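Kilolance open day, Golotmont - helpers and participants wanted
Posted Tuesday, August 16, 2022

We need people for our October open day. Two kinds: paid floor helpers, and members of the public who'd like to try driving the arms. Bit short notice, sorry, the hall was only confirmed last week. No robotics background needed for either.

The work is picking up and sorting bottles, tins, gloves and so on at a table with two arms. Visitors watch first, then have a go. 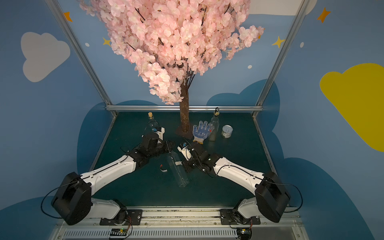
Bottles on the table at the foot of the tree:

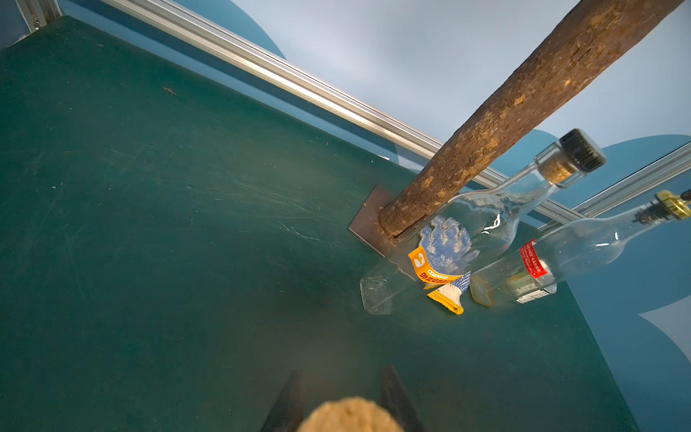
Christos Raptis: I did a turn at the spring one and glass was much harder than I expected. You reach for where you think the bottle is and you're a finger's width out. Took me ages to stop rushing. Would say wear flat shoes and eat beforehand, the afternoon goes on a bit. Is it the same entrance as before?

Yes, same entrance, side door off the car park. Ring if it's shut.

Floor helpers (5 places, paid)
Greeting people, keeping the queue moving, putting objects back on the table between turns. Some lifting at the start and end of the day, mostly folding chairs and display boards. You'll be talking to all sorts - school groups in the morning, families after lunch, a few people from the trade who will want to ask about grip force. Pass those to Agnes Mowat.
Must be 18 or over. Must be free for the half-day run through the week before, this is paid as well. A second language would be handy but don't worry if not.

Participants (32 places, unpaid, travel paid back)
One slot each. Short talk, practice go, then a proper go at moving objects with both arms. Afterwards a form to fill in, two pages, please do fill in the back aswell. Age 16 and up, under 18s bring an adult. Glasses are fine. If you get tired standing tell us when you book and we'll put a stool out.
People who've never touched a robot especially welcome. If you came last time you can apply again but new names get first pick.

What you won't be doing
No programming. No reaching over the table while the arms are powered, this goes for helpers too. Wait for the call from whoever is on the switch, then go in.

Where
Herath Building, room 1102, Golotmont. Lift is working again. Parking is limited, bus stops outside.

To apply
Email Awuor Nyaga at the Kilolance office, put HELPER or PARTICIPANT in the subject line. Helpers - a few lines on any work you've done with the public, no CV please. Participants - name, age, morning or afternoon, anything we should know about acess.
Replies go out in batches so don't panic if it's quiet for a few days. Waiting list once slots are full.

Questions on pay or hours to Zulkifli Pasaribu, same office.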